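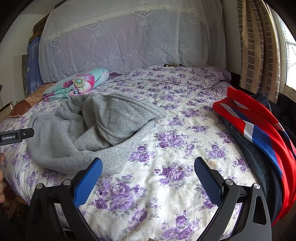
Korkodness, galerie de l'atelier

Mise à jour : lundi 15 juillet 2019

Korkodness est un bras trieur de linge monté à domicile, sur châssis Bristier. Le bras est en place depuis mai. Les essais de préhension se font à la main, sur textiles en vrac, avant tout passage sur l'axe motorisé. Le journal compte 3556 prises, dont environ 3670 secondes de vidéo exploitable.

Prise manuelle, drap fleuri
Pince ouverte, patins bleus texturés, doigts en plastique noir. Sweat à capuche gris clair à gauche, vêtements rouge et bleu marine à droite.

Notes de réglage
Motifs imprimés : segmentation à reprendre, seuil 13 trop bas. Polaire : prise par le pli, jamais à plat. Dentelle exclue de la série 2.

Carte de commande Pludholm : schéma à venir.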